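Rellbridge water rates, a short thread. The new schedule runs to 39 pages and most of it is definitions. The part that changes your bill is on page 3. 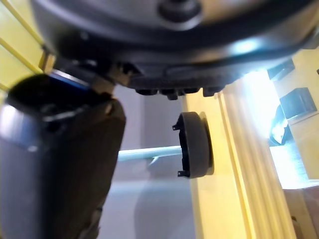

UTILITIES

The base charge is now set by meter size. Use is billed per 200 cubic feet, and partial units round up.

Rounding up matters most for small households. Someone using one and a half units pays for two, every cycle.

Heike Kleinschmidt asked whether the remainder carries over. It does not. See the footnote to table 3.

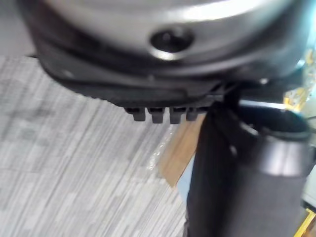 Dark rim, four small tabs in a row.

Sewer is computed from winter water use. If you moved in after the winter reading, you get the default figure until the next one.

Vichien Yensuk points out that the default is higher than his own winter average. You can appeal with form 754. Attach two bills.

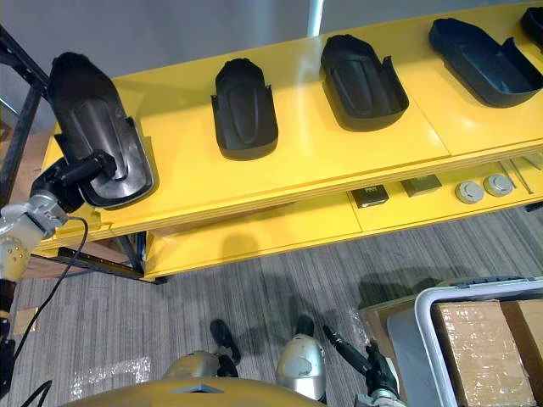

Black molded trays, yellow shelf.

The schedule takes effect July 5, 2026. Bills with a June read date use the old rates.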